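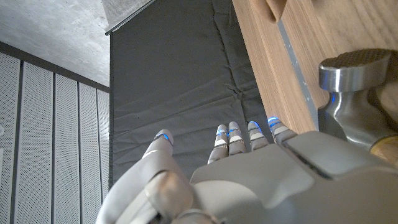
Wareo, who ran the earlier Nastora hand for a full budget cycle, wrote in to ask whether the new one still drops its bus connection when all the fingers stall at once, and whether the spare finger pads are sold singly yet. Short replies: it did not drop the connection in our testing, and the pads still come only as a set.

Nastora Hand, second version: bench review
Posted October 2, 2019

Scope. The review covers the multi-fingered hand, the mounting flange, the wrist harness and the control software as shipped. Arm performance is not rated. The unit was bought at list price through Kļaviņa, the regional distributor, and was tested on a two-arm setup at a wooden table, with hand tools and cloth as the main workpieces.

Construction. Thumb and four fingers, segmented, with a small pad on the front of each finger segment. The shell joints are even and the seams on the back of the palm are shallow, so a cleaning cloth does not catch. Mass with flange is 510 grams on our scale. The manual gives a lower figure, which excludes the flange screws and the harness. Anyone working near the payload limit of a small arm should use the measured value.

Status lights. Blue LEDs are fitted at the fingertips. At default brightness they reflect off polished metal, and this matters if a wrist camera is used for detection. Brightness can be reduced in the settings file but not from the control panel. The change takes effect after a restart.

Setup. First installation took 375 minutes, including firmware, joint zeroing and one rerun of the thumb calibration after a timeout. Second installation was much shorter. The calibration routine moves every finger through its full range without asking for confirmation, so the space in front of the palm has to be clear. The manual mentions this on page 11, after the section that tells the user to start the routine.

Rigid objects. Hammer handles, wooden blocks and similar parts are held well in a full wrap. Fingertip grasps on polished steel are weaker, and the pads are too narrow to help much on a curved face. Raising the current limit improves holding force but warms the thumb motor, and the software then reduces the limit again with no message on screen. The event is written to the log only.

Soft objects. Cloth is the harder case. Thin fabric slips between adjacent fingers unless they are commanded close together. Heavier fabric can be gathered from above with little tuning. Picking up a single layer from a pile was unreliable at every setting we tried. We also ran the Prultirel grasp library, a separate purchase, and its cloth presets were a better starting point than the ones Nastora supplies.
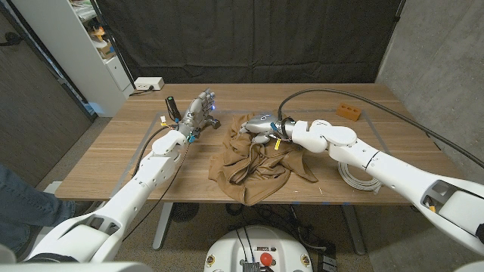 Can the hand be used with an arm controller from another maker? It can, if the controller can pass commands at a fixed rate; the driver is documented, but the flange adapter has to be ordered separately.

Cabling. The harness remains the weakest part. It leaves the wrist with no strain relief of its own, and the supplied clips are too stiff to reposition once closed. Leave slack for full wrist rotation before closing them. The connector latch is small and hard to release with the hand mounted. A right-angle connector would be preferable.

Software. Stable over the test period. Position control is smooth, current control less so at low values. Log files are plain text and easy to parse. Units in the log differ from units in the settings file, and the conversion is given only in the release notes.

Support. Kļaviņa answered two technical questions clearly. A replacement harness took 20 days to arrive.

Verdict. Recommended for labs handling rigid tools and parts. For cloth work, budget for the Prultirel library and for tuning time. Owners of the first version have little reason to change unless the bus fault affects them.

Firmware tested: as shipped in January, with one later patch applied to the thumb controller.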